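Progress report to the Masmont Fund
Project: Second-hand sorting room, Maglaya Reuse Centre
Period covered: February to May
Prepared by: Azlan Yusof, project coordinator

1. Summary

In this period we moved the sorting of small household goods out of the corridor and into its own room. The room is now in daily use. From the 2,000 items which we promised to check and pass to families before the end of the grant, 710 have been given out. This is a little behind our plan, and the reasons are explained in section 3. The spending is inside the approved budget.

2. What has been done

The room at the back of the Avard building was cleaned and painted in the first weeks. The old shelves were too deep, so that small things went to the back and stayed there. We replaced them with shallow ones, and each shelf has a label at the height of the eyes. The tables have been moved closer to the window, and the people who sort say that they get less tired in the afternoon.

We also agreed on a fixed way for the goods to pass through the room. Everything that arrives is first put in an open bin on the table, without any order. From there it is taken out piece by piece, looked at, and sent to one of 4 places: ready to give, needs cleaning, needs repair, or recycling. Before, each person had their own method, and the same item was sometimes checked two times.

The bins deserve some words, as your office asked about them after the first report. We wrote then that we would buy new ones. In the end we kept the large grey bins that came with the building. They are deep enough for a full delivery of small goods and the walls are sloping, so one can reach the bottom corners without much difficulty.
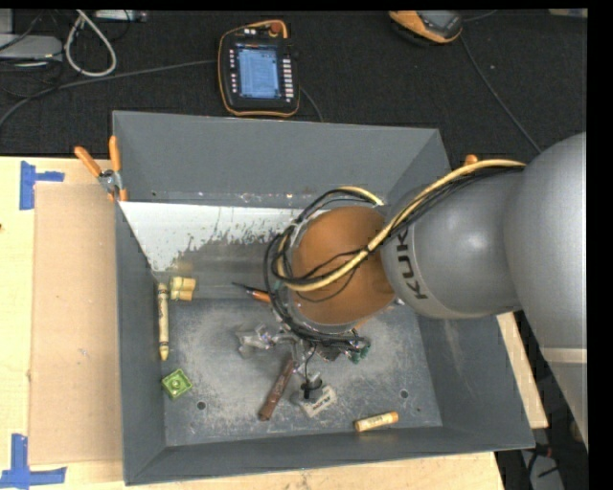

The condition of these bins is not beautiful. The floor is scratched and worn, and on the inside there are places where the surface has suffered from use. For our purpose this is acceptable, but the dark floor makes it harder to notice small dark items, and some of them stayed behind when a bin was considered finished. We have now added a last check with a hand lamp to the written instructions. I would still like to line 2 of the bins with a light-coloured sheet and compare – the cost is small and can be taken from the line for materials.

3. Difficulties

The delivery of the shelves from Zodberg came later than it was agreed, and during this time the goods had to stay in their boxes. We could not give out much in those weeks. The supplier has apologised and reduced the transport cost.

The second difficulty is the repair shelf. It fills faster than we can empty it, mostly with lamps and small kitchen items. In the application we calculated one repair evening per month, and I must admit that this was too optimistic. From May we hold it every second week.

4. Plan for the next period

We will continue with the sorting at the present speed and try to reduce what is waiting for repair. The list of families who receive goods will be brought up to date together with the schools. If you agree with the lining of the bins, please confirm it by e-mail, and I will order the sheets and include the invoice in the next financial table.

The financial table for this period is attached separately.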